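Tudska Adds Countertop Mat and Mug Tree to Miranda Kitchen Line

April release covers two new items for small kitchens

Tudska, a maker of kitchen storage goods, today announced two additions to its Miranda line: a brown countertop mat and a wooden mug tree. Both go on sale in April through the Curnodari chain and on the Tudska web store.

The Miranda mat is intended for counters and tables where small appliances, dishes and food share one surface. It lies flat without adhesive and can be wiped with a damp cloth. The mat carries a list price of $40.

The mug tree has a rectangular base and a single vertical post with short pegs. Mugs hang by the handle, which keeps the rims off the counter. It suits the back of a work surface, with a dish rack at the front and a toaster oven to one side – the layout Tudska recommends for kitchens with limited cabinet space.

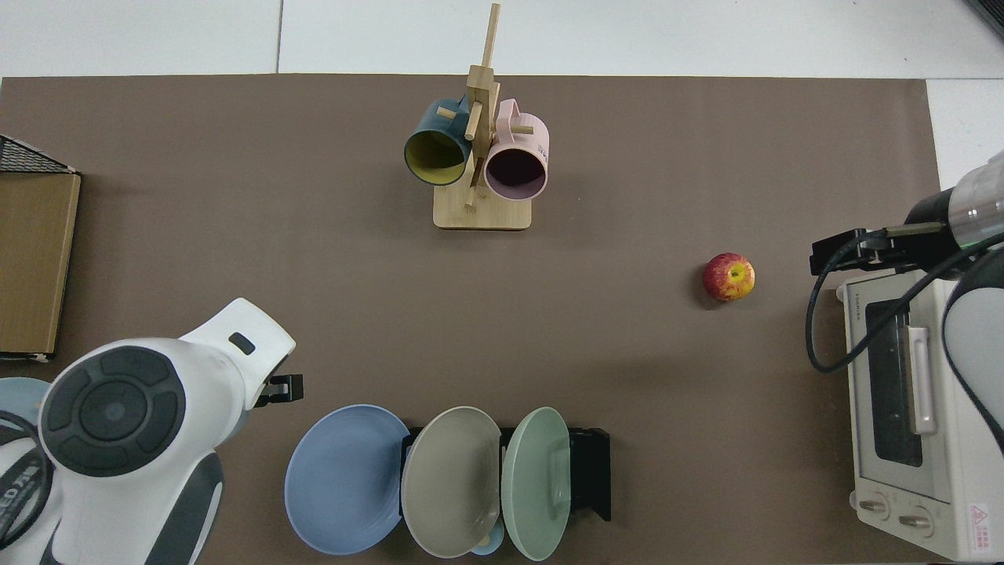

Testing and Materials

Before release, the mug tree was put through 600 loading cycles with standard ceramic mugs. The mat was tested separately for stain resistance against coffee, cooking oil and fruit juice. Test work was carried out by Hinenari, a materials laboratory under contract to Tudska.

Tudska also surveyed 1,119 customers on how they use their counters. Drying dishes and storing mugs were the two uses named most often, and both informed the dimensions of the new items.

Availability

The mat and mug tree will be stocked at 129 Curnodari stores. They are sold separately. Replacement pegs for the mug tree can be ordered from the Tudska web store.

Retailers may request product sheets and samples from the Tudska press office.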